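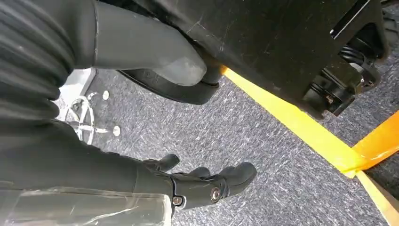
Vol. 6, p. 206

June 22, 2023

Carpet in the back office, second day of looking at it. Gray ground, short flecks in light gray, white and dark charcoal, all set on a diagonal. The flecks are dense enough that crumbs and lint vanish at standing height. I had to get down on my knees with the lamp laid flat on the floor to find anything.

Vacuumed in two directions, first along the fleck and then across it. The second pass took up more than the first. Canister emptied at 19 minutes and again at the end. Contents were grit, staples, one washer and a quantity of gray fluff.

Dario Lo Presti thinks the carpet is Kellbridge stock, put down when the Amato people had the lease. He may be right. The offcut in the closet has no label on the back, only a 36 in grease pencil, and that could be a width or a roll number. Wrote to Ada Orlandini to ask if she kept the invoice from February.

Tested the spot cleaner on the offcut first. No color on the cloth after ten minutes. Then did the coffee mark by the door - blot, wait, blot, cold water, blot. A faint ring remains on the side nearest the baseboard. Will repeat tomorrow with less liquid.

Seam under the window still lifts for the length of my hand. Tape on the underside has gone hard. Need new seam tape and the short roller, which I think is at Flalness with the other floor tools. Left a box of books on the loose edge overnight.

Knees sore. Bed at eleven.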